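Thulani Buthelezi
2026-09-25

Thread on the gripper comparison. Two hand-held grippers, one task: open and close the clear drawers in a small storage organizer. I promised numbers in March and then kept changing the pads, which meant starting over each time.

The candidates are the Dretow parallel gripper and the Kotian one. Both have two fingers, both are driven from the same Rener controller, both carry the camera on the body looking down between the fingers. Same operator for every run, me.

Why drawers: they punish everything I want punished. The front is thin plastic, there is little to hold, and the pull direction has to stay straight or the drawer binds in its slot. A block on a table tells you almost nothing about a gripper once it closes reliably.

Clear drawers also make the camera work for its keep. An empty transparent bin is mostly reflections and gray. If your depth estimate survives that, it will survive a coffee mug.

Total so far is 2,671 pulls, counting a pull as contact, open, release. Closing is logged separately and I'll get to it.

First result: finger width matters more than grip force. I spent a long time turning force up on the Kotian and gained nothing. The fingers were too wide to get a square bite on the drawer lip, so extra force only bent the plastic.

The Dretow fingers are narrower at the tip and have a flat pad. With the stock pad it slipped on long pulls. With a softer rubber pad it stopped slipping and started picking up lint, so now wiping the pads is a line on the startup checklist.

Pad notes, for people who asked:
Stock pad, hard: good repeatability, poor hold on smooth plastic.
Soft pad: good hold, leaves a smear, wears at the leading corner.
Textured pad: fine on cardboard, bad here. Contact patch is too small.

I replaced the soft pads 3 times. Wear shows up in the data before you can see it on the pad. The commanded width and the measured width at contact begin to drift apart, and once they do, the next failures are all the same kind.

Screws. The Kotian finger block is held by screws you reach from the side, and you have to take the whole finger off to get at the pad. On the Dretow they go in from the end. Pad swap on the Dretow is a short job at the bench. On the Kotian I put it off, and I suspect other people will too.

Weight: the Kotian is heavier at the wrist end. In a single pull you don't notice. Over a long session my approach angle sagged, and it's visible in the tracked pose. Any comparison with hand-held tools is partly a comparison of how tired the person is. I alternated tools in blocks of seven pulls to spread that out.

Camera side. I tried two lenses on each body. The wide one sees both fingertips and the full organizer at working distance. The narrow one gives more pixels on the drawer lip but loses the fingertips when the jaws are fully open, and then you have no visual reference for jaw width. Wide wins for this task.

Exposure was the bigger fight. A lamp reflecting in a drawer front reads as a solid object to the segmentation step. With auto exposure, the reflection also drags the rest of the image down. I locked exposure and accepted a darker background. The background has no drawers in it.

Someone will suggest a polarizer. I tried one. It removes reflections at one wrist angle and brings them back at the next. With a camera that rolls with the hand it is more trouble than it's worth.

Controller notes. The Rener box runs its width loop fast enough for either gripper. What it lacks is a clean timestamp on the width reading. It stamps on send, not on sample, so the offset moves with bus load. I ended up measuring the offset with a tap test at the start of each session.

Tap test procedure: close the jaws on a rigid block, hold, open sharply. Find the first video image with visible finger motion, find the first change in width, subtract. Do it again at the end of the session. If the two offsets disagree, throw the session out. I have thrown sessions out and it hurt.

Dorkari makes an adapter plate that is supposed to let you mount either gripper on the same handle. It fits. It also adds enough flex that the camera-to-fingertip calibration shifts under load. I went back to separate handles and calibrated each one on its own.

Closing the drawers. Both grippers close them by pushing with shut jaws, and both do well. The failures come from pushing off center. The wider the drawer, the worse it skews, and the Kotian's blunt tip is a little more forgiving there. That is its one clear win in this set.

Failure types, in the order they cost me time:
Slip off the lip during the pull.
Drawer binds from an angled pull.
Jaws close on air after a bad depth reading.
Organizer slides along the table with the drawer.

The last one is a fixture problem and I have left it in on purpose. A policy trained only on a clamped organizer learns to yank. I'd like it to learn to pull slowly, or to brace with the other hand.

Which brings up two-handed runs. One gripper steadies, the other pulls. So far these are done with a matched Dretow pair only. They are slower and the slip rate is lower, but I don't have enough of them to put a figure on it, so I won't.

Current preference: Dretow body, soft pad, wide lens, locked exposure, its own handle. I would still pick the Kotian for pushing tasks or anything bulky, if they move those screws.

Not tested: wet drawers, loaded drawers, gloves, any other controller. Loaded drawers are next. I expect the pad ranking to hold and the force result to change — a full drawer should finally give the Kotian something to use its force on.

Logs and the offset script go up once I've cleaned out the discarded sessions. Ask for raw pad wear data if you want it, the files are large and badly named.

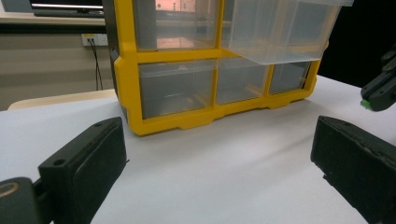

One correction to the pad notes: the smear from the soft pad comes off with a dry cloth. Don't use alcohol on it, the rubber goes tacky and you'll be swapping pads again.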